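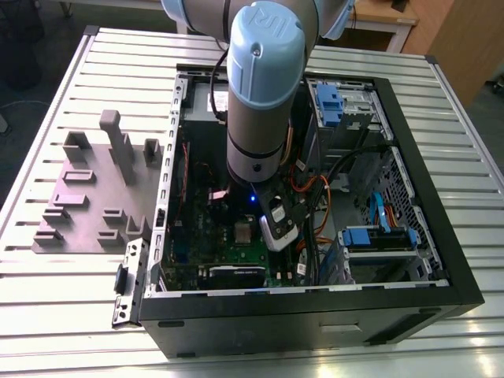 How often does the gripper need to be recalibrated?

Every morning the cell is going to run, and again any time someone swaps the fingers. It takes nine minutes if the arm is already warm, and you can do the whole thing from the pendant.

What is the Tendier cell for?

It's our bench for taking apart and refitting desktop PCs with a UR arm, and we love it to bits. The tower lies on its side on the slatted aluminum table with its cover off, and the arm comes down into it from above. Climovora wrote the motion library, and the fixture plates come off our own 3D printer.

Where does the fixture plate go?

To the left of the tower, with the tall pillar toward the back. Push it against the stops and then do up the clamps -- not the other way round, or it creeps. Every holder on the plate has its own taught position, so if you print a new plate you'll be re-teaching all of them. (It's an oddly satisfying afternoon, especially with the radio on!)

My picks were perfect yesterday and today they're off to one side. What happened?

Check the tower first. Somebody has probably leaned on it. Run the corner touch-off from the Fodus menu and compare the result with the sheet taped inside the cabinet. If the tower hasn't moved, look at the flange bolts, then at the fingers.

How should the arm cable be routed?

Leave it a generous curve from the upper part of the arm down beside the wrist. Too tight and it tugs when the last joint turns; too loose and it hooks on a drive cage. Before any new program, jog the wrist slowly through its full range and watch the cable the whole way.

Can I work with the PC powered?

Please don't put your hands or the gripper near anything live until you've talked to us. Standard jobs are done with the mains cord out. If a light is showing on the motherboard, stop and find out where the power is coming from before you carry on.

What about all those loose cables inside the case?

They're the hardest part of the job, and the most fun to solve! SATA leads and power bundles never sit the same way twice. Tuck what you can by hand while the arm is stopped, then run the approach at low speed.

When do the finger pads get replaced?

At 4000 cycles, or sooner if they look shiny. Spares are in the Thygesen drawer, bag 117. Reset the counter when you're done -- the June pads went in without a reset and we had to guess.

The pendant shows error 337. Is it serious?

Usually it means the gripper closed on nothing. Open it, back straight up out of the case, and check that the part is seated in its holder before you retry. Three in a row and it's time for a fresh touch-off.

Last updated 22/07/2018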